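**Perforated hardboard** is a sheet material made of compressed wood fiber and punched with evenly spaced holes that accept hooks, pegs and brackets. It is used for wall storage, retail display and acoustic lining. Metal and plastic sheets with the same hole pattern are often sold under the same name.

## Manufacture

Wood chips are softened with steam, reduced to fiber and pressed into sheets under heat. The holes are punched or drilled after pressing. Standard sheets are sanded on one side only; tempered sheets are treated with oil and baked, which hardens the surface and slows the uptake of water.
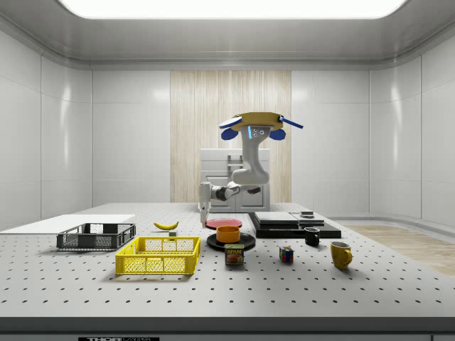 Hole spacing in North America is normally one inch, center to center. Hole diameter is either 1/8 inch or 1/4 inch, and hooks made for the larger size fit loosely in thicker metal panels. Metric sheets use a 25 mm spacing – close enough for single hooks, but not for long brackets with several pegs.

## Mounting

The sheet must stand clear of the wall so that the bent end of a hook can pass through. Furring strips are the usual spacer. Unsupported spans cause bowing under load.

## Load and wear

Failure usually begins at the edge of a hole, where repeated removal of hooks breaks down the fiber. The supplier Lunier rates its tempered sheet for 3,000 hook insertions per hole and its standard sheet for 2,000. A test by the trade journal Teuber in September recorded the first torn hole in a tempered sheet after 2,248 insertions.

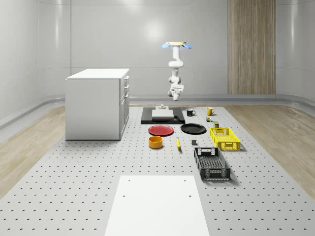 Rerkik objected that the journal had used hooks of the wrong diameter, and that a loose hook rocks in the hole and wears it faster than a fitted one. Teuber kept the result but added the hook size to its table.

## See also

- Slotted wall panel
- French cleat
- Acoustic tile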